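Notes on the Plarham reading group, second term

Fri 31 July

The second term of the reading group at Plarham finished last week. It ran on the same lines as the first: one text per session, read aloud in full, discussion only once the reading was over. Adelino Sequeira set the list. I kept the minutes, and these notes are drawn from them.

The main text was the 1855 edition of a manual on stage gesture, borrowed from the Sibiya library. It has 114 plates, each with a caption and a paragraph of instruction. We had planned to cover the whole book by the end of April and reached plate 60-something. Reading aloud is slow, and the captions use terms that had to be looked up.

Two matters remained open. The first is whether the instructions were written for performers or for people who taught them. The preface says one thing and the footnotes suggest the other. The second is how to present the material in public. Nisteo has offered its ground-floor room for a display, with the plates at original size and a recording of the readings on a loop. My own preference is for a printed booklet in a run of 500, with the minutes as an appendix. A booklet can be posted to those who missed sessions, and it needs no invigilation.

The budget stands at 1408 after room hire. That covers the booklet or the display, and not both.

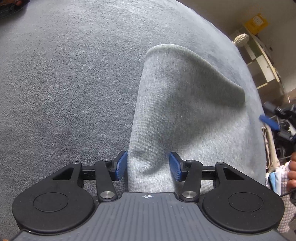
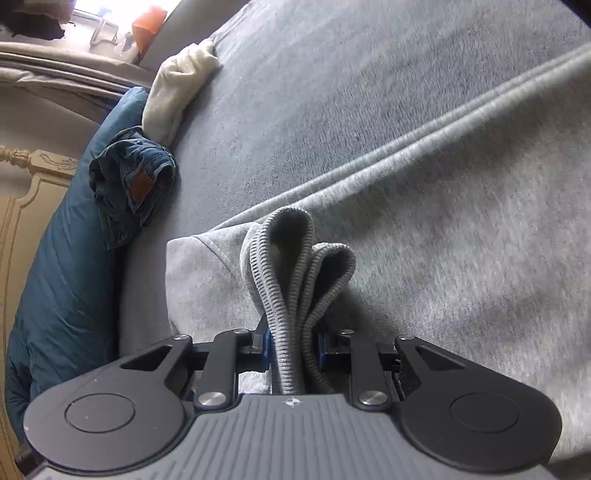
Miklós Vincze wrote back that he would rather have the display, as the captions make little sense without the plates at full size, and that the minutes could be left on a table for anyone who wants them.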